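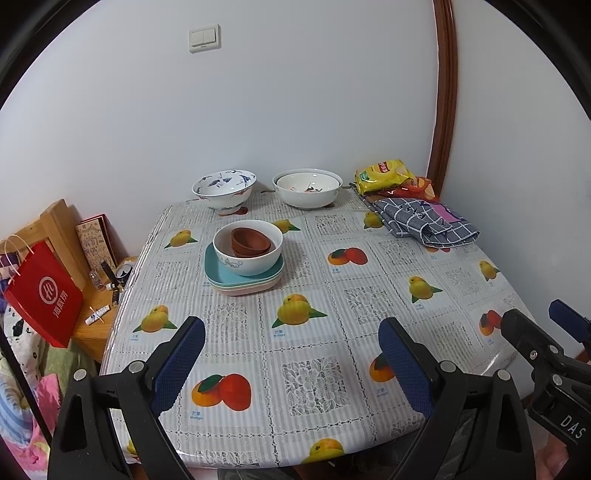

Sorcha Kavanagh wants to know why the handling rules for Mivow still don't say when a task counts as finished, and she's right to push. So that's where most of July went!

The draft now has 3 stop conditions, and stacking dishes got its own page (bowls inside bowls needed more wording than I'd budgeted for). We've checked 422 of the 787 recordings against it — slower than I promised you, I know. Rupert Hofstetter at Kollthorpe is reading the section on hands near the grippers and has already sent back one very long email.

Still open: who signs off when two checkers disagree. I'd like your view on that before we send the draft to Guvmont.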